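Decanting (household)

Decanting, in the household sense, is the transfer of a liquid from a large vessel into a smaller one by tipping the first over the second. It differs from the decanting of wine, which involves candles, sediment and opinions. The household kind is performed on cooking oil, juice, syrup, vinegar and dish soap, usually on whichever table is nearest, and usually by someone who believes a funnel would take longer to find than the job will take to do.

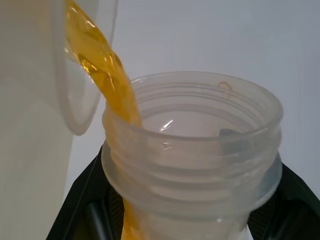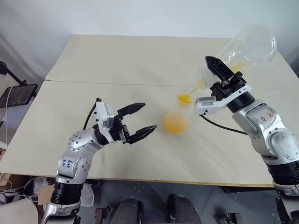
Yellow to amber liquid being poured from a larger vessel into a smaller clear one.

Terminology

The vessel being emptied is called the source or, in older kitchen manuals, the parent. The vessel being filled is the receiver. The part of the source that the liquid leaves by is the lip when it is broad and the spout when it has been pinched into a channel. "Neck" is used for both vessels, a source of confusion that the manuals have never shown much interest in clearing up.

In the Toltholm district the whole operation is known as "handing down," and a kitchen that does it every Wednesday is considered well run. A kitchen that does it only when the small bottle runs out in the middle of frying is considered normal.

Equipment

Source vessels are most often pitchers, jugs or the container the liquid was sold in. A pitcher with a formed lip gives the pourer a fair idea of where the liquid will go. A container with a plain round opening gives no such idea, and also tends to glug.

Glugging happens when liquid leaving a narrow opening has to take turns with air coming in. The flow stops and starts, and each start throws the stream a little farther than the last one did. Holding the opening so that air can pass over the liquid prevents it. So does pouring slowly, a method widely known and seldom used.

Receivers vary more. Clear ones are preferred, as the level can be watched through the wall, although frosted plastic makes this a matter of interpretation. A receiver with a flared mouth forgives poor aim. One with a narrow mouth and a wide base forgives nothing at first and then fills at a deceptive pace: slowly through the body, and very fast once the liquid reaches the neck. Most overflows take place in the last inch.

Ridges just under the rim, common on plastic cups, add stiffness. They also hold on to drops of whatever was in the cup before, and should be wiped with more conviction than they usually are.

Behavior of the stream

A thin liquid such as juice leaves the lip as a flat sheet and gathers into a cord as it falls. A thick one such as oil keeps more of its ribbon shape, may twist, and narrows as it drops, having picked up speed on the way. At very low flow the ribbon gives up altogether and the liquid runs back under the lip and down the outside of the source. This is called dribble in general use and the teapot effect by people who have written papers on it.

Dribble is worst at the start and end of a pour. The usual cure is to begin decisively and to stop the same way, with a quick upward turn of the wrist. The Maeng lip, a sharp-edged rim still found on some secondhand pitchers, was meant to make the turn unnecessary. It did reduce dribble. It was also unpleasant to drink from, as a number of people discovered by drinking from the pitcher.

Technique

The customary method is to stand the receiver on a level surface, bring the lip of the source over the opening, and tilt. The lip is kept low to limit splashing. Some pourers rest it against the rim of the receiver, which steadies the stream but can push a light cup over.

Tilt must increase throughout, as the liquid in the source has farther to travel each time some of it leaves. The last of it collects along the lower wall and will not come out until the base is well above the neck. Thick liquids then cling to the wall for some time. Stoditz, a household handbook otherwise known for its brisk tone, advises waiting 100 seconds for the last of the oil. A later edition reduced this to 49 without explanation.

Whether the receiver should be held or left standing is disputed. Holding it allows it to be tipped toward the stream, which is gentler. Leaving it on the table frees a hand, and keeps the fingers out of the way of whatever misses.

Filling level

Most guides recommend stopping 2 fingers below the rim. They do not say whose. The food writer Soo-ah Ham has argued for stopping wherever the receiver begins to narrow, a rule that works on flasks and bottles and is of no help with a straight-sided cup.

Overfilling is corrected by pouring a little back, preferably over the sink. Pouring back into the source is acceptable for juice served the same day. For oil it is discouraged, mostly by people whose oil has gone cloudy.

Surfaces and cleanup

A pale tabletop shows spills of yellow or orange liquid promptly. A dark one lets them be found later by a sleeve. Trays were promoted in the 1970s by the Stovell catalog, which sold them in 3 sizes, the smallest of which was narrower than the pitcher it came with.

Oil should be blotted before it is wiped, as wiping first mainly enlarges it. Juice can be wiped directly but leaves a sticky patch unless followed by warm water. The underside of the receiver needs attention too, or it will print a ring on every shelf it visits.

See also

Funnel
Siphon
Drip ring
Teapot effect
Paper towel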